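Gresbridge, Wednesday, January 19, 2022

Mabuza brings a new mug tree and six-sided cups to small kitchens

Mabuza, the kitchenware company from Gresbridge, today presents its first mug tree, with the name Gastlow. The stand is made for homes and offices where the cupboard is small and the cups are used many times in a day.

Gastlow has a round base, a leaning post and short pegs. The wood is light in colour and has no varnish with strong shine, so it fits well beside white dishes. A cup is hung by its handle and can be taken again with one hand. The stand needs little space – the base is 16 cm wide – and it can be moved from the kitchen to the table when guests are coming.

Together with the stand, Mabuza is offering a white cup with six flat sides. The cup comes in a set of 2 and can also be bought alone.

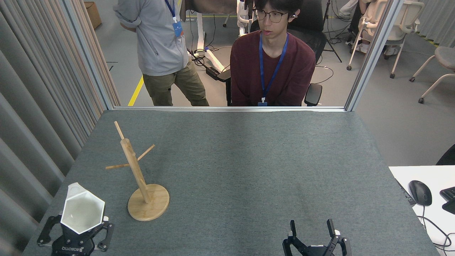
The Gastlow mug tree and the white six-sided cup
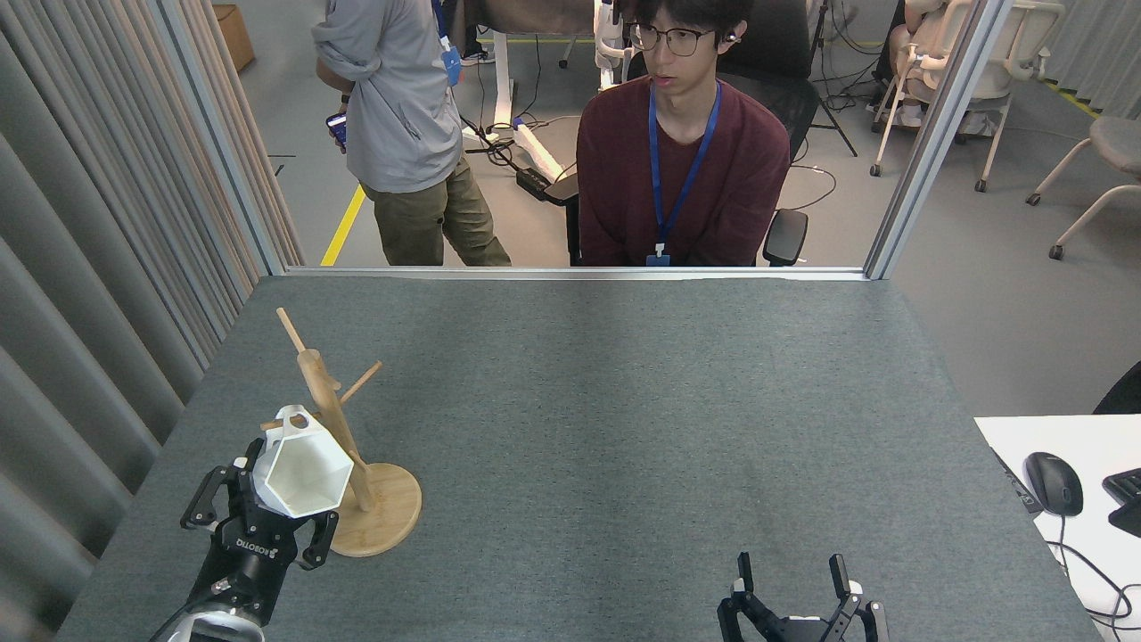
"Many of our customers wrote to us that their cups stand one inside the other, and the handles become broken," says Unathi Maluleke, product manager at Mabuza. "We wanted to give every cup its own place. I have had the stand in my own kitchen since September, next to the kettle, and my family has stopped leaving cups in the sink. At least on most days."

Before the start of sales, the company asked 314 households in Gresbridge and in the neighbouring town of Grellwood how they keep their cups. Their answers helped to decide the length of the pegs and the weight of the base. Small changes to the pegs were made after this, so that cups with a narrow handle can be hung too.

The first series is 1000 pieces. The stand and the cups are sold from today in the Mabuza shop in Gresbridge and by post. The shop in Grellwood will receive them later – the day will be announced in the window and on the company's website.

The stand should be cleaned with a damp cloth and dried after. It is not suitable for the dishwasher.

Shops that wish to order Gastlow, and journalists with questions, are asked to write to Unathi Maluleke at the Mabuza office in Gresbridge.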